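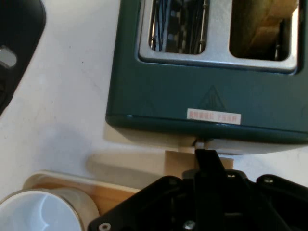 Making toast is the first thing I ever cooked by myself, and I was five, so I figured a robot arm with a serious budget behind it would breeze right through. Ha! I spent a day in October at Tawhiri, a small lab that's teaching machines to do breakfast, and I came home with a whole new respect for my own thumbs.

The team calls its kitchen project Tetel, and the morning I visited they ran the toast routine 52 times. I sat on a stool with a notebook and got way too invested (I may have cheered). Picking up a slice of bread is hard, it seems, if you can't feel how hard you're squeezing. Squeeze a little too much and you've got a bread ball. Go too light and it flops over sideways and misses the slot.
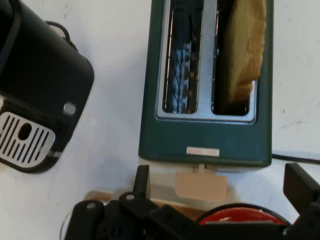

Then there's the lever. You and I just shove it down without looking, but the arm has to find it, line up and push straight, and if it comes in at an angle the whole toaster scoots across the table. A full run took 68 seconds on a good try, and that's before any toasting!

Shop floors are further along, I'm told. Vandine, a parts packer I called the next week, has 2 arms boxing hinges all day, and they're great at it — same hinge, same box, same spot. Your kitchen is never the same twice. Somebody moves the mugs. Somebody buys the fat sourdough.

So would I buy one? Not yet. I'd love one for the dishes, though, and when I asked the Tetel folks how soon that might happen, they laughed for quite a while and offered me more coffee.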